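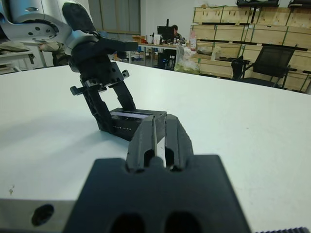

3.2 Why people wipe when they do

I came to this study convinced that people clean a table when it looks dirty, and I had a lovely theory built on that idea before Annapurna Shenoy talked me into asking them first. We sent our diary form to 400 households in Clistby and got 2588 entries back, far more than I'd hoped for (thank you, Clistby!). Most entries put the last wipe down to the clock or to visitors, and hardly any mentioned a mark. A big white tabletop like the one in Figure 2, mostly clean but with a few small dark specks and faint scuffs, is just the sort of surface our diary keepers argued about. Some called a top like that filthy, others said they'd happily eat off it, and two people living in the same house often gave us both answers.

Scuffs were the odd case. People wrote about them crossly – one woman gave hers almost 100 words – but then left them alone, as they saw them as wear and so not really a cleaning matter at all. Iraklis Kyriakidis found the same split in his café interviews, where staff at Economou went after crumbs all day long and never brought up scratches until he asked. I've kept the two apart in everything that follows, though I did lump them together in the November pilot and had to recode the lot by hand.

Figure 2. White tabletop with small specks and faint scuffs.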